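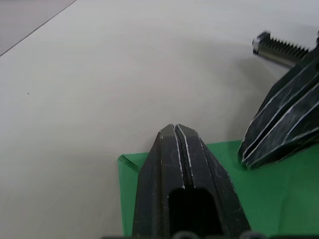 *Green sheet on the white tabletop.*

**Ticket 290 – Play records merged in error**
Opened: September 25, 2020
Reported by: Ourania Vasilakis, Dunmore Library
Assigned to: Gerasimos Liapis, Catalog Support
Status: Pending confirmation

**Problem**

A title search for the stage comedy *Pelmont* returns a single record listing two different authors. The library holds both the original script and a later radio version by Danai Fragkou. Patrons who place a hold on the script are being sent the radio version. The fault was first noticed in March, when a drama group asked for 2 copies and received the wrong text.

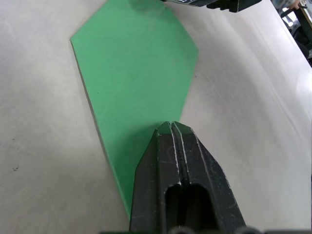 **Steps taken**

1. Searched by author. The record appears under both names, with the same contents note.
2. Compared the ISBN fields. The radio version carries the ISBN of the script – most likely copied during the last Vestow import.
3. Reviewed the import log. Roughly 70 drama records were matched on title alone, without a check of the author field.
4. Split the *Pelmont* record by hand and rebuilt the search index. The script now displays correctly, but the "Find more by this author" link still leads to the old record.

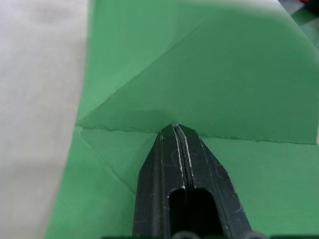 5. Cleared the stored author links and asked Chrysoula Rallis to repeat the search from a public terminal. The link opened the correct list of plays.

**Outstanding**

The remaining records from the import must be reviewed before the title-only rule is turned off. Holds placed on the merged record have been suspended – staff should not release them manually. Ms. Vasilakis is asked to confirm the shelf marks of both items and reply on this ticket.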